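The Long Evening in a Shared Kitchen

When Torben Mühlbauer moved from Germany to the coast, he brought 18 boxes of books and one cooking pot. He had rented a room in Medow, a house of 26 tenants, and he believed he would eat alone. In his first week he ate three dinners with people whose names he did not yet know.

Houses like this are again in fashion, and the reason is first of all the rent. But the tenants I have met speak more about the kitchen than about the money. The kitchen is where one learns who comes home late and who cannot live without toast at midnight.

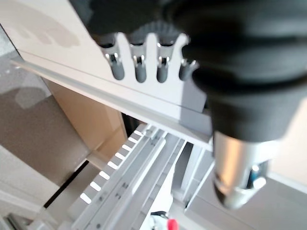
Four slender gray tools hang from a white rack.

Kirsty MacRitchie has lived in Medow since December. She told me that the first quarrel she had there was over onions. Somebody fried them at 2 in the morning, and the smell went up through the stairs to her bed. "I came down very angry," she said, "and then I got a plate."

The rules of the house are written on one sheet of paper. Wash your own dishes. Put your name on the food you wish to keep. Guests can stay for two nights, after this they must cook.

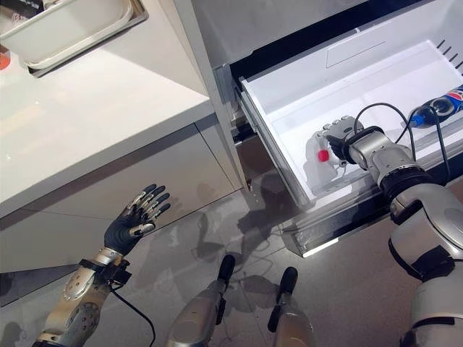

The rule about names is the one most often broken. Vidar Backlund, who works nights, has stopped to write his name on anything. He says that cheese disappears at the same speed with a name or without it, and he has begun to buy a kind which only he likes.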